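Clondard growers offered soil testing grants

Farm businesses in the Clondard catchment may apply from January for grants towards soil testing and the sowing of cover crops. The scheme is run by the Pronderham Land Partnership and is open to holdings of 2 hectares or more, including tenanted land.

Grants will meet 95 per cent of laboratory fees and part of the cost of seed. Payment is made once results have been lodged with the Partnership.

Joaquim Pacheco, head of land advice, said: "Many of our arable members are being asked by their buyers how their soils are managed. The grants will help them to answer with proper records."

Growers supplying durum wheat to the Carrilho mill are eligible on the same terms. Land already entered in the Odel river scheme is excluded.

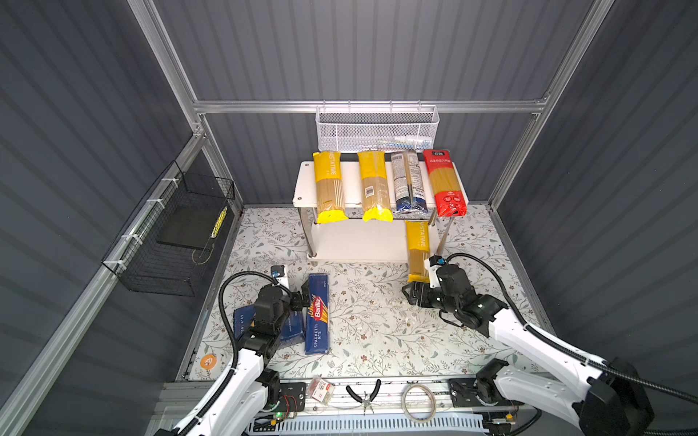
## How to apply

Forms are available from the Pronderham office. The first round is limited to 100 holdings.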